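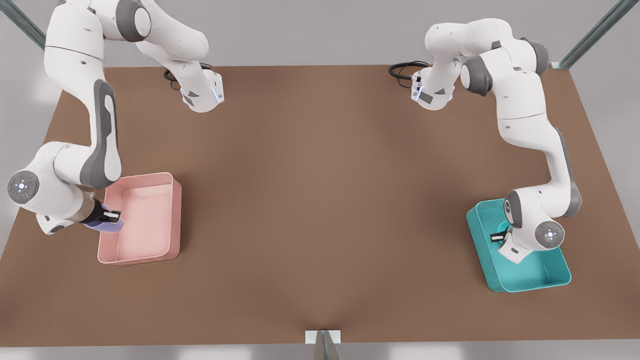

4 min read

Sorting at Home: What Our Town Does With Its Kitchen Scraps
Zlata Yurchenko and Arsen Horobets
Handed in 10/13/18

When our teacher, Mrs. Skoryk, asked the class to pick something close to home, Arsen and I spent a whole lunch going back and forth between the old mill and the bus timetable, and in the end we chose food waste (his grandmother had been complaining about it all week, so you could say she picked it for us). Vukport started its scrap collection in May, and we wanted to know if people were using it and what they thought of it.

We wrote a short survey and put 100 copies through doors in the Stasiv neighborhood, which is the hilly part behind the school. We got 90 back! That was far more than we had hoped for, and we would like to thank everyone who filled one in, especially the lady who added two extra pages about her tomatoes.

Most people told us they save peelings and coffee grounds. Bread and cooked leftovers were where it got muddled. The town leaflet says cooked food is fine, but a lot of families had heard from a neighbor that it isn't, and the neighbor usually won. Smell came up again and again, mainly from people in apartments, who have no shed or porch to keep a container on. 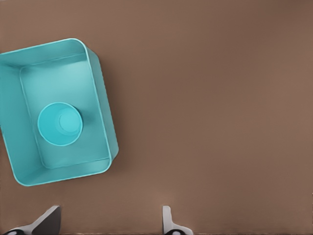

Fig. 2. Turquoise bin with rounded corners, from above.

We also talked with Orest Fedoruk, who drives one of the collection trucks. He was very patient with us and let us ask everything twice. He told us the worst thing for him is plastic bags tied up inside the scraps, as he has to pull them out by hand. The scraps go to the compost yard at Plonoleck, and in spring anybody from town can come and fill a sack of compost for their garden.

If we did this again we would ask fewer questions about age and more about storage, and we would go to the apartments in the evening, when people are home. Arsen would also like it written down that he did all the hills.

Thank you to Hanna Kostiuk for checking our spelling and lending us her stapler.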